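**Jouets de dînette et petits blocs : comment vous rangez ?**

*Forum Maison & Enfants > Rangement > Chambre et salle de jeux*

---

**mirabelle_lu** — 22 mai 2021

Bonjour à tous,

Je refais le coin jeux et je bute sur les petites pièces. J'ai deux caisses qui débordent : des légumes en jouet, des blocs blancs et orange, des disques, des petites tiges vertes qui allaient sans doute sur quelque chose. Mon fils vide tout sur la table et je ne sais plus ce qui va avec quoi.

Le plus pénible, c'est une pièce blanche avec un cône orange strié. Carotte ou bec d'oiseau, les avis sont partagés à la maison. Il y a un petit point noir sur le blanc, je penche pour l'oiseau.
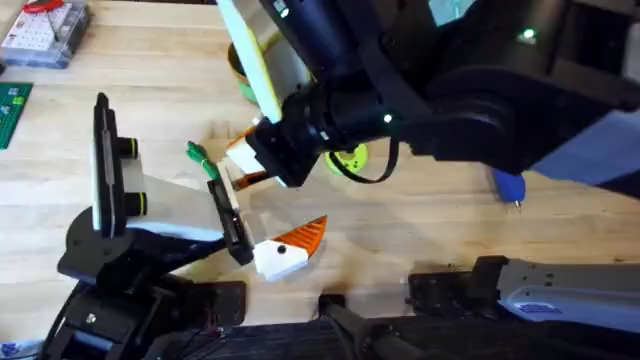
*Le bloc blanc au cône orange, sur la table en bois clair. Un bout de vert à côté.*

Vous triez par jeu d'origine, par couleur, par taille ? Je voudrais une méthode qui tienne plus de deux semaines.

---

**Losel14**

Par jeu d'origine, sans hésiter. Un sachet à zip par jeu, le nom au feutre dessus, et tous les sachets dans une seule caisse. Les pièces non identifiées vont dans un sachet à part, que je vide en février au moment du grand tri.

Pour moi c'est un oiseau aussi. Le point noir, c'est l'œil.

---

**hernoneo**

Pas d'accord pour les sachets. Un enfant de quatre ans ne referme pas un zip, et au bout de trois jours tout est par terre. Ici on a des bacs ouverts, assez bas, avec un dessin collé devant. Un bac « à manger », un bac « animaux », un bac « construire ». Ça se range en cinq minutes et il le fait seul.

Le jeu d'origine, mes enfants s'en fichent. Ils mélangent de toute façon.

---

**Losel14**

Chez toi peut-être. Chez nous il y a des jeux qui ne marchent plus s'il manque une pièce. Un puzzle de 1 000 pièces dans un bac ouvert, bon courage.

---

**hernoneo**

On parle de dînette, pas de puzzle. Les puzzles restent dans leur boîte, en haut de l'armoire.

---

**fiona_aitken**

Je garde des enfants chez moi et j'ai essayé les deux. Les sachets marchent pour ce que l'adulte sort, les bacs pour ce que l'enfant prend seul. Donc je fais un mélange.

Pour la table : je pose un plateau à rebord avant de sortir les petites pièces. Le mien vient de chez Tesar, mais un plateau de four fait pareil. Ce qui est petit et rond roule moins loin.

@mirabelle_lu, tu as combien de blocs comme celui-là ? Si tu en as plusieurs, c'est peut-être une série d'animaux à assembler.

---

**mirabelle_lu**

Merci pour les réponses. J'ai ressorti ce que j'avais de blanc et orange. Un autre bloc blanc a une partie orange en triangle, plutôt un aileron. Il y a aussi le petit truc vert en forme de tige feuillue, et un disque jaune-vert dont je ne sais pas quoi faire. 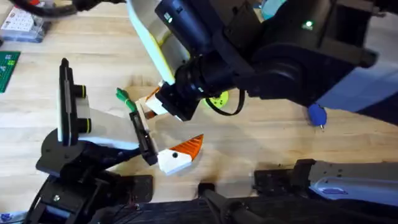

J'ai essayé d'emboîter la tige verte sur le cône orange et ça ne tient pas, donc la théorie de la carotte perd des points. Je n'ai plus la boîte d'origine. Elle est partie au recyclage quand on a déménagé, avec la notice.

Le plateau, je prends l'idée. Pour les bacs j'hésite encore, je n'ai que 14 cm de hauteur sous le banc.

---

**yuxi.fang**

14 cm, ça suffit pour des bacs plats à roulettes. Mesure aussi la profondeur avant d'acheter, je me suis fait avoir : le bac dépassait et on se cognait les pieds dedans.

Je ne suis pas convaincue que la tige soit perdue pour la carotte. Elle peut très bien appartenir à un autre légume du même lot. Chez nous il y avait un radis et un poireau avec presque la même queue verte.

---

**Losel14**

Le disque jaune-vert, tu peux le mettre avec la dînette en attendant. Tranche de citron vert ou assiette, ça passera.

---

**mirabelle_lu**

Vendu pour la tranche de citron vert.

Je pars sur deux bacs plats sous le banc (manger / animaux) et un sachet « on ne sait pas » hors de portée. Le cône orange ira avec les animaux, même si mon mari vote toujours carotte. Je vous redis quand les bacs sont en place. @yuxi.fang, tu te souviens de la profondeur des tiens ?

---

**yuxi.fang**

Je mesure ce soir et je te l'écris ici.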